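Poner orden en las fiambreras sin perder la paciencia (ni las tapas)

Consejos de cocina · Junio de 2020

Todas las casas tienen un armario que se abre con un poco de miedo, y en la mía ha sido durante años el de los recipientes de plástico. Abría la puerta, caían dos tapas al suelo, las volvía a meter de cualquier manera y cerraba deprisa. Con tanta comida hecha en casa esta primavera, el armario llegó a un punto en que ya no cerraba, así que una tarde me preparé un café, saqué todo y me puse a ello. Salieron 47 piezas entre cajas y tapas, de las cuales un buen puñado no casaba con ninguna otra. ¡Un buen puñado!

Os cuento cómo lo hice, por si tenéis un armario parecido.

Primero, emparejar

Poned todo sobre la encimera o sobre la mesa, cada caja con su tapa. Probadlas de verdad, apretando las cuatro esquinas, que a ojo muchas parecen la suya y luego bailan. Las tapas que se queden solas, a una bolsa, y la bolsa a un sitio donde la veáis. Yo la dejé una semana colgada del pomo de la despensa y aparecieron tres cajas que estaban en la nevera y una que tenía mi hermana desde Navidad. Lo que no apareció en esa semana, fuera.

Las cajas sin tapa no tienen por qué ir a la basura. Sirven para los cajones: una para las pinzas y los cierres de las bolsas, otra para los sobres de levadura, otra para las velas de cumpleaños, que en mi casa andaban repartidas por tres sitios distintos y siempre faltaba el siete.

Apilar con las tapas puestas o sin ellas

Aquí hay dos escuelas y he pasado por las dos. Mi vecino Kamrul Nanayakkara guarda cada recipiente cerrado y dice que así no busca nada. Tiene razón, pero Kamrul tiene una despensa de las de antes, con puerta propia y baldas hasta el techo. En una cocina corriente conviene encajar las cajas del mismo modelo una dentro de otra y poner una sola tapa arriba del todo. Las demás tapas van de pie, al lado, en un escurreplatos viejo o en un archivador de los de papel.

La excepción son las que usáis a diario. Esas, tres o cuatro, dejadlas cerradas y a mano.
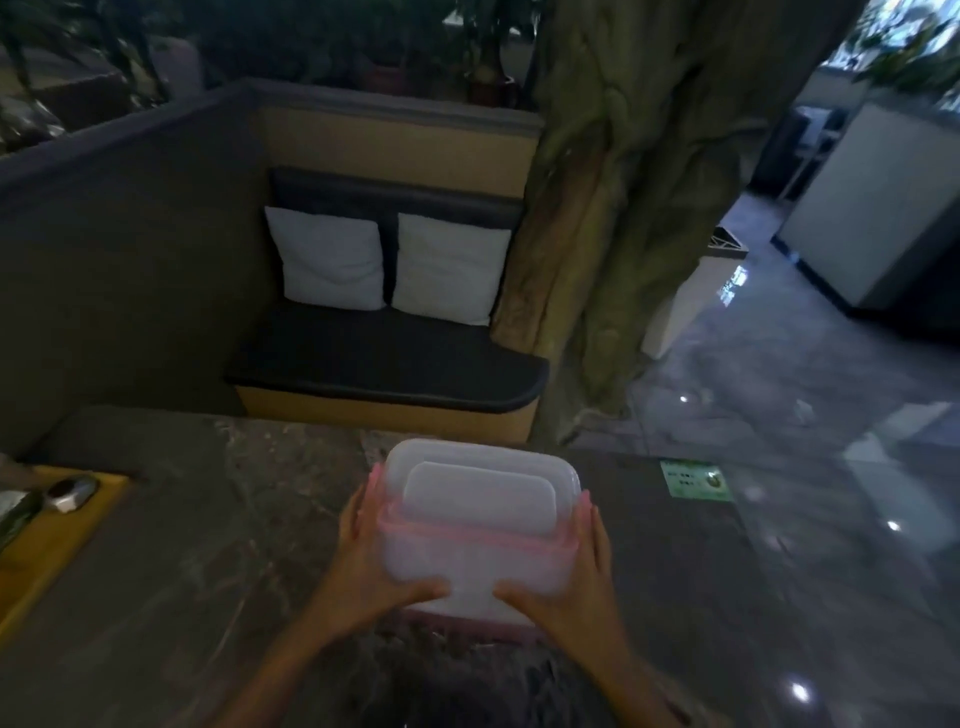

Los recipientes apilados, con la tapa arriba y bien sujetos por los dos lados.

Coged la pila siempre con las dos manos, una a cada lado y los dedos bien abiertos. Parece una tontería que venga una a explicarlo, pero yo tenía la manía de agarrar solo la tapa, y ya os imagináis dónde acababa el resto.

Antes de encajarlas tienen que estar secas del todo. Una gota encerrada entre dos cajas huele a rancio en pocos días, y además hace ventosa y luego no hay quien las separe. Si ya os ha pasado, meted la de dentro con un poco de agua fría, poned la de fuera sobre agua templada y esperad un par de minutos. Salen solas, o casi.

Manchas y olores

Para el tomate, una pasta de bicarbonato con unas gotas de agua, extendida con el dedo y olvidada toda la noche. Al sol también se aclaran muchísimo, sobre todo las translúcidas (dejadlas en la ventana boca arriba, que mi abuela lo hacía con todo y funcionaba). Para el olor a cebolla o a curry, una hoja de periódico arrugada dentro, con la tapa puesta, un día entero. El vinagre también sirve, pero aclarad bien.

Y no uséis el estropajo verde, por favor. Cada rayita es un sitio donde se queda la grasa.

Cuántas hacen falta

Menos de las que pensamos. En casa somos cuatro y nos arreglamos con un solo modelo en dos tamaños, el de 160 mililitros para salsas y restos pequeños y otro grande para guisos. Lo de tener un único modelo ha sido el mejor cambio de todos, porque cualquier tapa vale para cualquier caja de su tamaño. Si vais a comprar, medid antes el hueco del armario: la balda mía tiene 58 centímetros de ancho y estuve a punto de traerme un juego que no entraba ni de lado.

Una cosa más sobre el congelador. Escribid el contenido y la fecha en un trozo de cinta de papel y pegadla en el lateral, no en la tapa, que las tapas se cambian de caja sin avisar. Así descubrí en el fondo un caldo de octubre que había tomado por lentejas.

Si tenéis algún truco para las tapas abombadas por el lavavajillas, dejádmelo en los comentarios, que todavía no he dado con ninguno que me convenza.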